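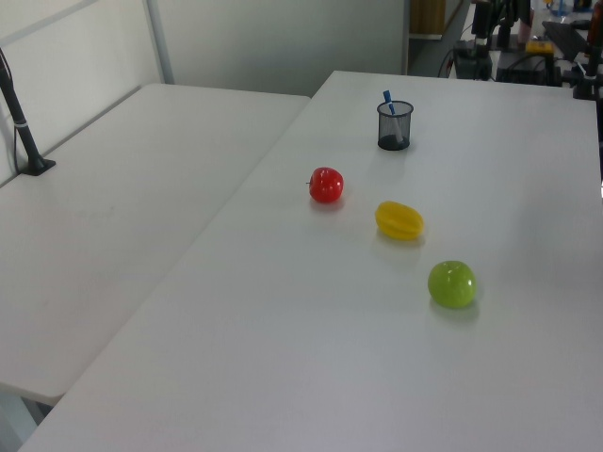 Break Room and Shared Kitchen Walkthrough — Hendley Building, second floor
Done by: Walid Srour
Copy to: Negin Mousavi, Robles Property Services
Month: December

Marks: OK, FIX, or ? where I was told something and could not confirm it.

1. Exit route from kitchen to east stairs
OK. Clear from door to door. It was also clear last December, and by January there were chairs stacked in it, so I give this one a month.

2. Fire extinguisher, wall by the sink
FIX. Gauge is in the green. The tag has initials for every month this year, all in the same pen and the same slant. I would like to know who walked over here each month and who sat down once and filled in the card.

3. Outlets within reach of the sink
FIX. Two of the four trip when tested. The other two do nothing when the button is pressed. The sticker above them says "tested."

4. Microwaves
OK for the one on the left. The one on the right has a door that needs a shove to latch. I was told it has always been like that. Take it out.

5. Toaster and power strip
FIX. Toaster is plugged into a power strip, which is plugged into another power strip. Same comment as last time, same two strips.

6. Refrigerator temperature
? Display reads 46. Sign on the door says the display "runs high." Maybe so. Put a separate thermometer on the middle shelf overnight and send me the number. Until then I'm treating 46 as 46, and the milk should go.

7. Floor by the dishwasher
FIX. Soft spot near the left foot. Skaltine quoted $2,794 to lift and replace that section and says the leak itself is fixed. I saw no paperwork on the leak. Don't pay for a floor until somebody shows you a dry pipe.

8. Occupancy sign
? Sign says 300. That number belongs to the whole floor, and I doubt it even there. Negin to check with the city.

9. First aid cabinet
FIX. Burn gel expired. Plenty of bandages, no gloves. The log has 2 entries for the year, which I find hard to believe in a kitchen this busy.

10. Cleaning products under sink
OK. Labeled, caps on, bleach kept apart from the rest.

11. Emergency light over the door
FIX. Came on when I held the button, then faded before I had finished writing this line.

Repeat visit after items 3, 4 and 5 are done. Please send photos and receipts before then — an email saying "all taken care of" won't close anything. The Nistirbridge office got theirs closed that way and I had to reopen every item.

W.S.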